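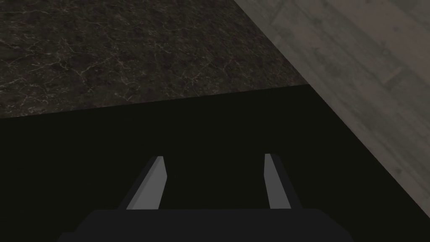 Our project asked which house rules a simulated gripper should follow before anyone tries them on hardware. We went in expecting dry reading and came out with a favourite rule each!

Wernum, our rule set, has 12 rules. Rule 1 says every trial begins with the jaws open and nothing held. Rule 4 fixes a random seed for each of the 200 trials, so another group can repeat our work - we loved this one. Rule 9 bars changing a threshold once its results have been seen.
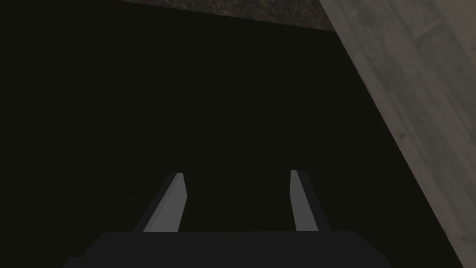
Seema Yadav asked whether rule 9 was too strict for a student lab, as honest mistakes do get made. We kept it, but added a logbook entry for corrections, signed by two members.

Next term we'd like to organise a trial of all 12 on the real arm.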